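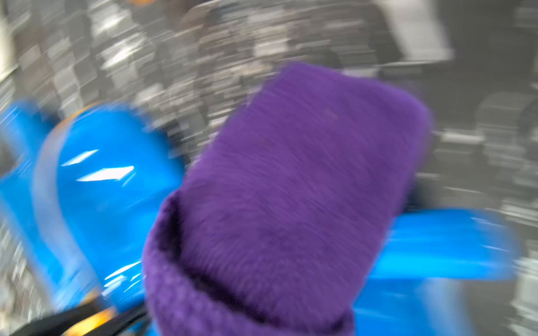 How to Write a Character Letter to a Judge

By Matilde Barros
Updated February 14, 2023

So someone you like has been convicted of something, or has pleaded guilty to it, and their lawyer has asked you for a letter. You said yes. You have now been looking at a blank page for an hour and have written "Your Honor, I am writing this letter."

I was a paralegal in the Wornthorpe public defender's office for a long time, and reading these letters before they went out was my job. Most were fine. A few helped a lot. One compared the judge to Pontius Pilate and was not filed.

These steps are for a sentencing letter in an ordinary state criminal case. Courts differ, and the lawyer on the case outranks anything you read on this page.

Step 1. Call the lawyer first

Do this before you write anything. You need the judge's full name, the case number, the exact charge, the date the lawyer wants the letter, and whether the lawyer wants one from you at all. Sometimes the answer is no. Try not to take it personally. If you were also in the car, you can see how it might complicate things.

Ask what has already been admitted in court. A letter that says "he would never steal" does no good when he stood up in March and told the same judge that he did.

Step 2. Don't mail it to the judge

The letter is addressed to the judge and goes to the lawyer. People find this strange and mail it to the courthouse anyway, where a clerk either sends it back or puts it in the file for the prosecutor to enjoy along with everyone else. Email a signed PDF to the defense office, or drop off the original if they want ink. Don't call chambers to see if it arrived. Don't approach the judge at the grocery store.

Step 3. Say who you are and how you know the person

One paragraph. Your name, your job if it's relevant, how long you've known the defendant and in what way.

Good:
My name is Gonçalo Torres. I manage the parts counter at Baert, and Skye Ritchie has worked for me for six years.

Less good:
As a respected member of the business community and a lifelong student of human nature, I feel uniquely placed to comment.

Your own awards can stay on your own wall. If you have a record yourself, tell the lawyer, who would much prefer to hear it from you.

Step 4. Show that you know what happened

Name the offense. "I know that Skye has pleaded guilty to felony theft" is plenty. Judges read a great many letters from people who seem to think the hearing is over a misunderstanding about a library book, and they discount those letters heavily. If the defendant has talked to you about it and shown regret, say what was said, as close to the real words as you can remember. Check with the lawyer before you include it. A conversation with you is not privileged, and a quote can bring in facts that were not in the plea.

Don't retry the case. Don't explain what the detective got wrong. Above all, leave the victim alone. I once had to call a very nice man named Amândio Pacheco and ask him to take out two paragraphs about the victim's divorce. He had worked hard on them. He felt they gave context.

Step 5. Tell one or two real stories

Adjectives are where most letters go to die. "Kind, generous, hardworking" describes every defendant who has ever been sentenced, going by the mail. Pick something you saw yourself and put in the details.

Good:
When our forklift driver was out after surgery, Skye covered his early shift for a month and drove his daughter to school on the way in. She didn't mention it to me. I heard it from him.

The judge now knows something that wasn't in the presentence report, which was written by a probation officer with a large caseload and a template.

Stay away from stories that sound better at a barbecue. "She would fight anyone for a friend" is a lovely thing to say of somebody who is not charged with assault.

Step 6. Mention what is waiting for the person

Be concrete if you can. A job held open, a spare room, a ride to treatment, a child who has no other caregiver. Only offer what you will do, because the judge may ask, and you may be sitting right there. If it's a job, put it on company letterhead, with permission from whoever owns the letterhead. If money is owed and there's a plan to pay it back, the lawyer will cover that. You may say you know Skye has been setting aside $195 from each paycheck if you know it for a fact, and you should ask the lawyer about it too.

Step 7. Ask politely, or don't ask

You can request leniency. You can't tell the judge what the sentence should be, or more exactly you can, and it will go over the way it goes over when customers come behind the counter to show you how the register works. Skip the threats about the next election. Skip the cost to taxpayers. One sentence does it:

I respectfully ask the court to consider these things when deciding Skye's sentence.

Step 8. Cut it down

Aim for 400 words and never go past two pages. Type it, date it, sign it by hand, and put your phone number at the bottom. Ordinary font, black ink, no clip art. Scripture is allowed but most judges have read it.

Then get someone to read it who doesn't know the defendant. Ask them what they learned. If the answer is "that you think she's nice," go back to Step 5.

A plain layout

Date
The Honorable (full name)
Name of court
Re: State v. (defendant), case number
Dear Judge (last name):
Who you are
What you know about the offense
Your story
What you can offer
Your request
Respectfully,
Signature, printed name, phone number

Questions I get

Can several of us sign one letter? You can, but it reads like an office birthday card. Separate letters are better, and they should not share sentences. Judges notice when five cousins independently arrive at "a beacon of light."

Should my child write one? Ask the lawyer. Usually no.

Is it public? Assume yes. Leave out home addresses, medical details and the names of kids unless the lawyer tells you otherwise.

What if I can't say anything good? Tell the lawyer you'd like to pass. It happens more than you'd think, and the office will have another name on the list.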